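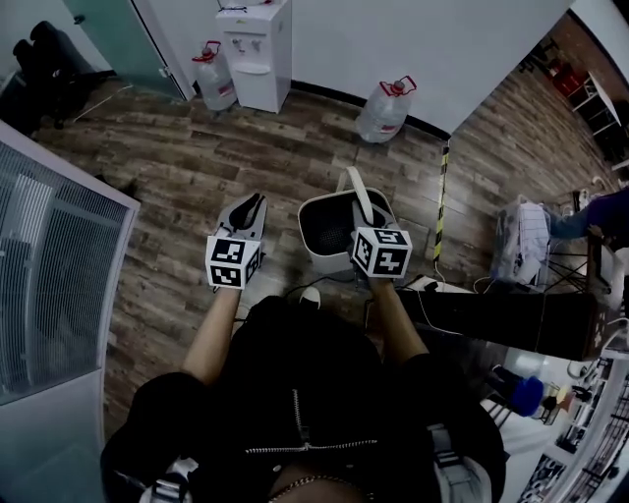

Small offices that get their drinking water from a dispenser tend to treat it as furniture: it goes where a wall is free, and the full jugs go wherever is left. The woman who manages supplies for Tinano, a design firm with one long room and a shared workshop, spent part of February measuring what that costs. She asked that her name be left out and that the layout be discussed on its merits. The dispenser is white, with two small taps and a drip tray, and stands against a white wall. The large clear jugs, with their red caps and handles, sit directly on the floor, one on each side of it. "People ask why they aren't on a rack," she said. "A rack puts the upper jug at chest height. A full jug is heavy, and I don't want anyone lifting one down from there."

Her figures come from a paper log she kept by the door. Over the period she recorded 302 trips to the dispenser, 74 of which involved a second errand on the way, such as picking up a tool or returning a cup. The remainder were for water alone. She had expected more of the combined kind, and she moved the workshop's shared cups nearer to the wall as a result.

The floor is a wood-look plank in brown and gray. She rates it as adequate. "It wipes clean. The joints are the weak point. If water stands in a joint overnight, the edge lifts, and then you have a lip that catches a chair wheel." Her rule is that the drip tray is emptied at 4 p.m., before the room thins out, and that the planks under the taps are dried by hand at the same time. She does not use a mat. In her view a mat hides the leak it is supposed to catch.

Small items are handled with baskets. She prefers a basket with a perforated interior and an arched handle, for two reasons: dust and grit fall through where they can be seen, and the handle can be found without looking. Baskets may be on the floor while someone is using them. At the end of the day they go back on the shelving, a white metal unit on the far side of the corner.

"The basket is a unit of work," she said. "You take it out, you fill it or empty it, you put it back. If there are three out at six o'clock, three jobs are unfinished."

The corner itself is marked with black-and-yellow tape, run vertically. She considered a rubber guard from a supplier called Dunel and decided against it. The guard would have absorbed knocks, but it was the color of the wall, and her concern was with people carrying jugs who could not see well past them. Tape cost less and took one person five minutes to apply.

Cords are the part of the room she is least satisfied with. Some still cross the floor. Her written standard allows a loose cord only for equipment in use that day and asks for 300 millimeters of clearance between any cord and the base of the dispenser. She conceded that the standard is ahead of the practice. "Cords follow the work. I can fix the ones that belong to the building — the others I can only ask about."

Asked about the next change, she mentioned a low platform, a few inches high, to bring the jugs off the planks without adding much to the lift. Shukla, the workshop that shares the lease, has offered to build it. She has a drawing from them and one quote for a ready-made version from Imerura, and had not chosen between the two when we spoke. The outstanding question was whether the platform could be slid out for cleaning with both jugs on it.

5 comments
74 shares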